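Vacancies and calls / Home robotics / Part-time, remote possible

10/07/2020
By Nesrin Yurt

Operators and home testers wanted for Neletti, the two-arm house helper

Hurkik is a small company in Stanau. We make Neletti, a service for households in which a robot with two arms does the carrying and tidying, and a person at a distance helps it when it does not know how to continue. Before we offer the service to paying customers we want to try it with many different people at the controls. For this we are looking for operators, and also for a smaller group of testers who will judge the service from the side of the customer.

All the work in this call is done in our simulated homes. You drive the two grippers from your own desk, and the rooms are drawn by the computer.

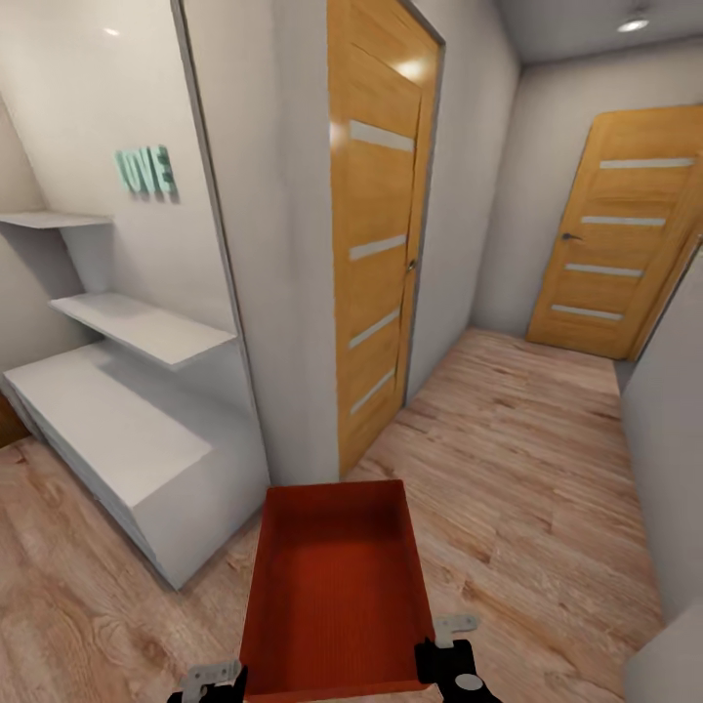
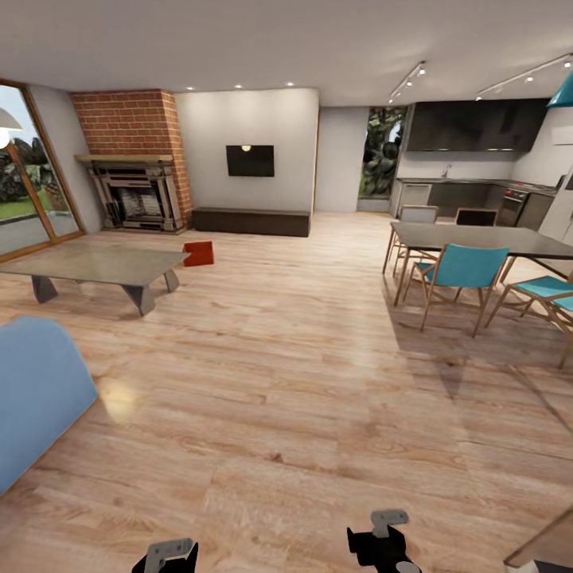 The operator's view in a simulated home: first in the hallway with the tray between the grippers, then in the living and dining room.

What operators will do

An operator works in sessions of two hours. At the start you receive a list of tasks, for example to bring a tray along a hallway, to put a box on a coffee table, or to go between the chairs and the kitchen without touching anything. You do each task several times. The starting position is a little different every time, so please do not expect that you can learn one movement and repeat it.

After each task you fill in a short form. We ask what was difficult, whether you could judge the distance well, and if the controls did what you meant. Please write this in your own words. A sentence such as "I lost the right corner of the tray when I turned" is much more useful for us than a mark out of ten.

The person responsible for the operators is Serpil Akyol. She will give you the first lesson by video call and will stay with you during your first session.

What home testers will do

Testers do not drive. They watch recorded sessions and tell us what they would think if this happened in their own house. Is it too slow? Would you be nervous when it passes near your furniture? What would you wish to hear from the service before it starts, and what after? We have also a draft of the customer contract and the price list, and we would like you to read both and mark every place which is not clear.

This part is led by Naheed Zaidi. It needs less time than the operator work, and you can do it in the evening.

Who can apply

You must be 18 or older. For operators we need:

- a quiet place to work and a stable internet connection
- a computer with two free USB ports, for the hand controllers which we lend you
- enough English to follow instructions and to write the form
- patience with repeated work

Experience with games or with remote machines is welcome but it is not a condition. Zulema Huenchumán, who was our first operator, came to us from a bakery in Kozan and had never used a hand controller before. She now prepares most of the task lists.

For testers there is no technical condition. We would be glad to hear from people who live with small children, with pets or with an older relative, and from people who use a wheelchair or a walking frame at home. If you need the recordings with spoken description or with larger text, please tell us in your application.

Time and payment

Operators do two sessions in a week, on hours agreed with Serpil. For the whole period, which begins in September, an operator receives 294 euros, paid in two parts. Testers receive 200 euros, paid when the last form is handed in. If you must stop before the end, you are paid for the sessions you have completed.

The controllers stay the property of Hurkik. We send them by post and pay also for the return.

Your data

We record the movements of the controllers and the picture from the simulated home. We do not record your face or your room. Your voice is recorded only if you agree to it separately, and you can take back your agreement at any time without losing the payment.

How to apply

Write to Sointu Kinnunen at the Hurkik office in Stanau, by e-mail or by letter. Please say whether you apply as operator or as tester, in which hours you are usually free, and what kind of home you live in (flat or house, stairs or no stairs). Half a page is enough. We do not need a photograph or a list of your schools.

Sointu answers every application, also when the answer is no. Operators who are invited will first do a short trial of the controls, and this trial is paid too. If you have a question before you apply, you may write to her in English, German, Turkish or Finnish.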